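Kalline Event Vendor Directory: Data Card and Read Me

Version 12, released April 17, 2020

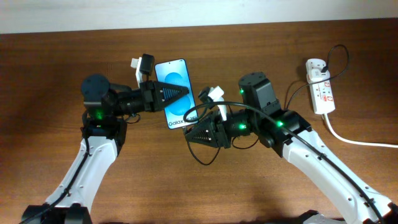
The Kalline Event Vendor Directory is a licensed contact list of businesses that supply rental goods and services for weddings, company gatherings, school functions and street fairs. It is compiled and sold by Idiritz Data Services. This document describes what the files contain, how the records were gathered, and the terms under which a purchaser may use them. Please read it before loading the files into a mailing program or customer database.

Contents of the package

The download consists of three files:

vendors.csv: the main directory, one row per business
categories.csv: the list of category codes and their full names
changes.csv: rows added, corrected or withdrawn after the previous version

All files are saved as UTF-8 text with commas between fields. The first row of each file holds the field names. The main directory contains 300 vendors, of which 182 list a direct email address. The remainder can be reached by telephone or through a form on their own website.

Fields in vendors.csv

vendor_id: a permanent number that does not change between versions
name: the business name as the vendor gives it
category: a code that matches categories.csv
city, state: the location of the main office or warehouse
phone: ten digits, no spaces or dashes
email: blank if none is published
website: full address, including the prefix
travel_miles: the distance the vendor will travel, if stated
min_order: the smallest order accepted, in whole dollars, if stated
last_checked: the month in which the record was last confirmed

Categories

Vendors are grouped under tents and canopies, tables and seating, linens, staging, lighting, sound, portable restrooms, generators, photo booths, and inflatables. A business that works in more than one category appears once, under the category it regards as its main trade. Caterers and mobile food vendors are outside the scope of this directory.

How the records were gathered

Candidate businesses were drawn from public listings, trade show programs and vendors' own websites. Each was then contacted by telephone or email and asked to confirm its details. Vendors that did not reply after two attempts were kept only if their website showed current prices or a current booking calendar. Such records have an empty min_order field.

Records for the Ciobanu region were supplied under agreement by Hamico, a rental booking agency, and were checked by Idiritz in the same manner. They carry vendor numbers beginning with 7.

No vendor pays to be included, and the order of rows has no meaning. Inclusion is not a recommendation. Purchasers should confirm insurance, permits and availability directly with the vendor before signing any contract.

Known limitations

Coverage is stronger in cities than in rural counties. About 100 vendors do not state a travel distance, and a blank in that field should not be read as unwillingness to travel. Prices change with the season, and the figures in min_order were the ones quoted at the time of the check. Seasonal businesses may leave calls unanswered between November and early spring.

Some spreadsheet programs drop the leading zero from vendor numbers when a file is opened by double-clicking. To prevent this, import the file and set the vendor_id column to text.

Updates

Purchasers receive each new version by email for one year from the date of purchase. Corrections are applied by matching vendor_id in changes.csv. A row marked W has been withdrawn, either at the vendor's request or on closure of the business, and must be deleted from the purchaser's own copy.

Permitted use

The license covers one organization at one business address. The purchaser may use the directory to request quotes, plan events and maintain an internal supplier list. The purchaser may not resell, publish or share the files, in whole or in part, or use them for bulk advertising. Printed copies for staff use are allowed.

Vendor requests

A business listed in the directory may ask to see, correct or remove its record at no charge. Requests should be made in writing to the Directory Desk at Idiritz Data Services and should include the business name and telephone number. Accepted changes appear in the next version.

Suggested citation

Idiritz Data Services, Kalline Event Vendor Directory, Version 12.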